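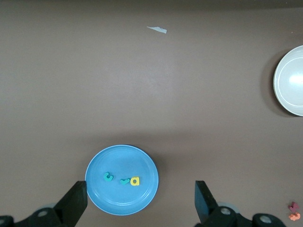
People don't read them, they ride past them, was how one regular commuter on the Brasis path put it in a comment on our online survey, and the remark stayed with us through most of the project.

Our subject was the set of heritage signs put up along the walking and cycling path between Detetham and Geltberg. The town's plan for the path says the signs will "connect users with local history." We wanted to know if they do. The plan doesn't say how anyone would find out, and we could not get a clear answer when we wrote to ask.

What we did

We chose three signs: the one at the old Brasis mill, the one at the Nguyen Street underpass, and the one by the Geltberg footbridge. In May we stood near each of them on weekday afternoons and on one Saturday morning, and kept a tally of everyone who went by, on foot or on a bike. We counted 828 in all. A person was marked as a reader if they came to a full stop and faced the sign. We did not try to judge how much they read.

We also ran a short online survey and closed it when it reached 100 responses.

What we found

Of the 828 people, 70 stopped. Most of those were walking. Very few cyclists stopped at all, and at the underpass the sign sits right after a downhill bend, where stopping would be a bad idea anyway.
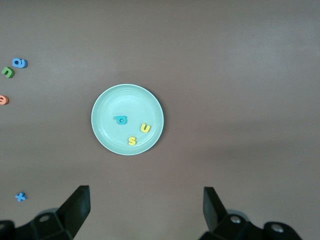
The survey looks much better for the town, and that is one reason we don't trust it. A large share of people said they had read at least one sign. Our tally suggests otherwise, though the two don't measure the same thing. Someone who uses the path every day may have read a sign once, a year ago, and would be right to say yes. It is also likely that people who like the path were more willing to fill out a form about it.

Problems with our method

Two of us counted at the mill and only one at the other places, so groups may have been missed there. It rained on one of the underpass days. We also suspect that a student with a clipboard standing next to a sign makes some people stop and others speed up.

What we would change

The underpass sign should move to the flat stretch before the bend — the shoulder is wide enough for a bench there. The text on all three is long, and the type is small for anyone on a bike. We would hold off on paying for more signs along the Detetham end until somebody has repeated the count in a different season, with more people and a better definition of "reader" than ours.

Submitted June 2018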